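Anyone who has spent a wet weekend in a rally service park knows how much of it happens at a folding table. Rocío Quintero and I have run ours for 14 seasons, and these small habits have kept us cheerful – and mostly fed!

## Keeping the bolts together

Wheel nuts go in a muffin tin, one cup per corner of the car. Ours still has its Hasetti sticker from March.

## Gloves and rags

Turn wet driving gloves inside out and give them 30 minutes over a rolled towel before you hang them (never on the heater, please).
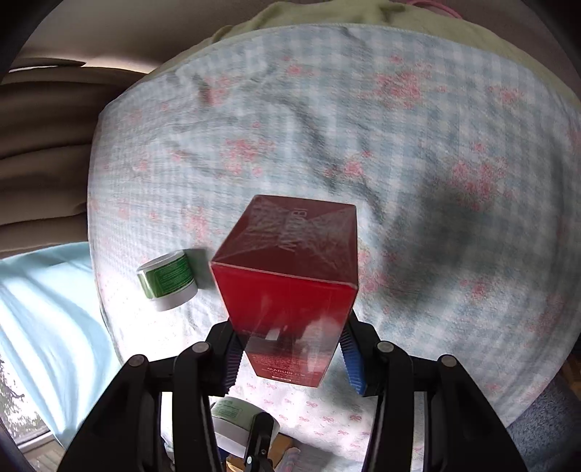
## Oily sleeves

Rub in plain dish soap, leave it overnight, then wash as usual.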